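Chapter 4
Trash, Bags and Bins

Every household makes trash, and someone has to get it out the door. In this chapter you will learn how to choose a bag, how to tie it, and where to keep spare bags between collections. You will also keep a trash log for your own home.

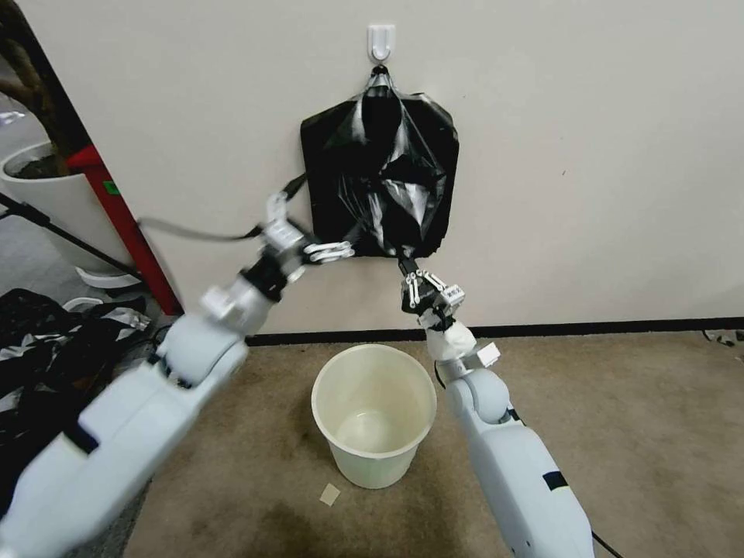
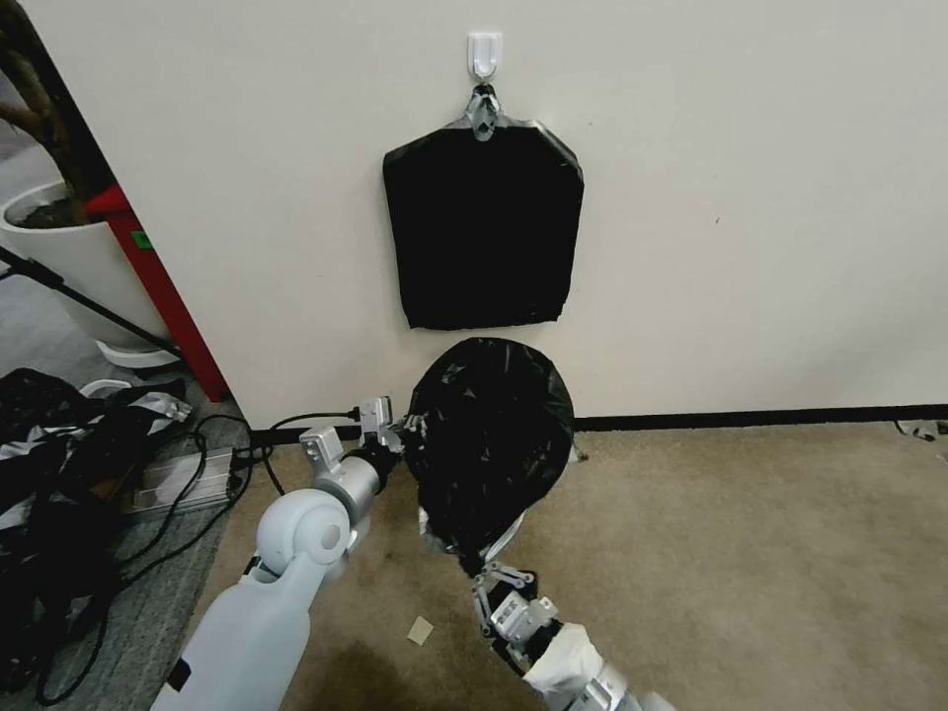 Figure 4.1 A black plastic bag hung on a white adhesive wall hook, in two views.

A bag can be hung by its gathered neck from a small hook. Adhesive hooks need no nails or screws, but each one has a weight limit printed on the package. Read it before you hang anything, and do not use a light hook for a full bag.

Octavio Mansilla rents a one-bedroom apartment in Tredero. He weighed his household trash through the month of July and wrote down 30 entries. His heaviest bag came to 975 grams and his lightest to 447. We will return to his log on page 49, where you will compare it with your own.

Before you read on

Find out what day trash is picked up on your street. Write down where spare bags are kept in your home and who usually changes them. Bring your notes to class.

4.1 Choosing a Bag

Start with the bin. Measure the distance around the rim and the height from the floor of the bin to the top.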